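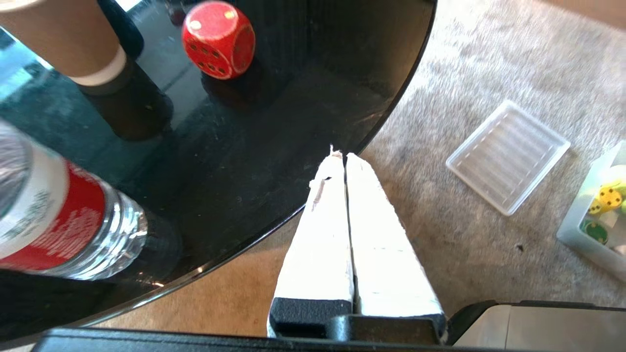 Does a Robot Know What It's Looking At?

You can probably spot the red die on the black table right away. You can tell that the bottle is a bottle and the cup is a cup. If somebody asked you to pick up the die, you'd do it while talking about lunch.

A robot gets none of that for free. The two white fingers in the picture are a gripper, and they can open and close. Everything else, like where to go, what to grab and when to stop, has to come from software. Software is a long set of instructions that people write, and people make mistakes. So when you hear somebody say a robot "sees" or "knows" or "decides," it is fair to ask what they mean.

Let's ask.

What does the robot get from its camera?

Numbers. That's all.

A camera picture is made of tiny squares called pixels. Each pixel is stored as a few numbers that say how red, how green and how blue it is. A patch of carpet is thousands of numbers. The red die is a much smaller bunch of numbers, and in those, the "how red" number is high.

None of the numbers says "die." None of them says "this part is in front and that part is behind." A program has to work that out, and the part of the software that tries is called perception.

When a company tells you its robot sees just like a person, you can be a little suspicious. You have spent years bumping into things, dropping things and putting things in your mouth. You know a bottle is hollow and that a table has an underside. The perception program has seen a lot of pictures. Those aren't the same kind of knowing.

Finding the red die

Suppose you wrote the program yourself. Your first idea might be a rule: look for red.

Try it on the picture. The die is red. But the label on the clear bottle is red too, and white. Your rule has now found two things, and one of them isn't a die at all.

OK, so add a second rule: look for red, with dark dots. Better. But the corners of the die are painted white and they've worn down to pink, with spots where it looks like wood is showing through. A rule that wants a nice clean red square might be fooled by that. And what about a green die, or a yellow one? There are some of those in the see-through container on the right. You'd need more rules for them. Then you'd need rules about what to do when the rules disagree.

People built robot software this way for a long time, and some still do. It works pretty well in a place where nothing ever changes. It works badly in a living room.

The other way is called machine learning. You don't write rules for what a die looks like. You collect lots of pictures, and a person marks where the dice are in each one. Then a program adjusts itself, little by little, until its guesses match the marks. Kyung-tae Noh, who writes perception code, once trained a dice finder on 2,401 pictures. He was proud of it for one afternoon.

Then he put a ladybug toy on the table. The program said it was a die. Red, dark dots, small. Close enough, as far as the program could tell.

"It never learned what a die is," Noh says. "It learned what my pictures of dice had in common. I keep having to remind myself of that."

Trouble with shiny tables

Look at the tabletop again. It's glossy and black, so it acts a bit like a dark mirror. Under the die there is a dark smudge, part shadow and part reflection. The cup has a long dark reflection under it, like a black tube. Over on the left, light from a window makes a pale blue glare.

Your brain throws all of that out before you even notice. A program might not. A reflection has a shape and an edge, and lots of perception programs hunt for shapes and edges. So a program might decide the cup is twice as tall as it is. It might decide the glare is an object, and steer around a patch of light.

See-through things are worse. The bottle is clear, and so is the plastic tray on the carpet. When you look at clear plastic you mostly see whatever is behind it, plus some bright streaks. A program looking at the tray could easily report more carpet.

Some robots carry a special sensor that measures how far away things are, often by sending out light and studying what comes back. That helps with a cardboard box. With shiny or clear stuff the light can bounce off in a silly direction or go straight through, and then the sensor gives you a hole where an object should be.

Where is it, really?

Let's say the perception program gets it right. It draws a box around the red die and says "die, 98 percent." Can the robot grab it now?

Not yet. The program knows where the die is in the picture. The arm needs to know where it is in the room: how far forward, how far sideways, how high up. Those three numbers have to be figured out.

A camera near the gripper moves whenever the arm moves. So the software has to keep track of how every joint of the arm is bent, use that to work out where the camera is, and use that to work out where the die is. If somebody bumped the camera a tiny bit to one side, every answer will be off and the program will have no idea. Checking for this is called calibration. It's boring, and when a robot keeps missing by the same small amount, calibration is one of the first things to check.

Also, you should know what that 98 percent means. It sounds like the robot is right 98 times out of 100. Sometimes it's close to that. Often the number just means the program's math came out strongly on one side. Noh's program was 96 percent sure about the ladybug.

Making a plan

Now comes planning. The planner's job is to find a path for the whole arm, and not only for the fingertips. The elbow can knock over a cup while the fingers are doing everything right.

Think about a robot with its fingers low, beside the curved edge of a black table like this one, and a die up on top. Moving in a straight line could run the fingers into the edge. Going up first and then over is safer. If a bottle lies across part of the table, that's one more thing to miss. You'd see this in no time. The planner has to test it, usually by trying lots of pretend paths inside the computer and tossing out the ones that hit something.

Estela Carrasco writes planning software. She let me watch a planner called Tiedemann work on a problem like this one. It threw out 292 pretend paths before it kept one. The one it kept went up, swung out wide like it was avoiding a bad smell, and came down from the far side. Carrasco shrugged. "It's legal," she said.

Keep in mind that a planner only avoids what it's been told about. If perception missed the clear bottle, the planner will send the arm right through it, and the plan will look perfect on the screen.

Control: doing what the plan says

The last big piece is control. The controller sends signals to the motors, checks where the arm has gone, and fixes the difference, over and over, many times each second. If you've ever balanced a broom on your hand, you've done control. You look, you move, you look again.

For grabbing, the controller also has to decide when to stop squeezing. Too little and the die slips out. Too much and something gets scratched or squashed, or the motors strain. A small, hard cube is pretty easy. A paper cup is not, and if you want to know whether a robot is any good, ask to see it with a paper cup. A full one.

Octavio Echeverría, who fixes grippers, told me he looks at the fingertips before he reads anything on the computer. Scuffs and frayed tips change how the fingers hold on to things, and the software doesn't usually know they're there. The gripper in the picture has both. Its software may still be planning for a brand-new pair of fingers.

So is it smart?

I've watched a lot of robot videos, and I have a rule about them. I want to know how many tries it took. A video shows you one grab. It doesn't show you the grabs before it, and it doesn't show what happens when the sun moves and the glare slides across the table.

I don't think the people making these videos are lying, mostly. The robots do pick up the dice. But "it picked up the die" and "it can pick up dice" are different claims, and people slide from the first one to the second very quickly.

Here are some good questions to ask when you see a robot demo:

How many times did it try, and how many times did it work?

Has it ever seen this table before?

What happens if you turn off a lamp?

Is a person helping it with a remote control?

Can I move the thing while it's reaching?

The last one is my favorite. Some robots look once, make a plan and then go, without looking again. Move the die and they'll pinch the air where it used to be, very carefully. Others keep looking the whole way. Those are harder to program and much harder to fool.

Try it yourself

You need a friend, a die, a cup and a table. Your friend is the robot and must close their eyes. You are the perception software. You may only say numbers and directions, such as "forward 3 inches" or "left 1 inch." You can't say "no, over there" or "you almost had it." Your friend may only use a thumb and one finger.

See how long it takes to get the die without touching the cup. Then switch places, and this time let the person giving directions look only once, at the beginning, and turn around.

Words to know

Perception: the software that turns camera numbers into guesses about what is there.

Planning: the software that picks a path for the arm.

Control: the software that makes the motors follow the path and keeps correcting them.

Calibration: checking that the robot's idea of where its camera is matches where the camera is.

Gripper: the part that grabs. Some have two fingers, some have more, and some use suction.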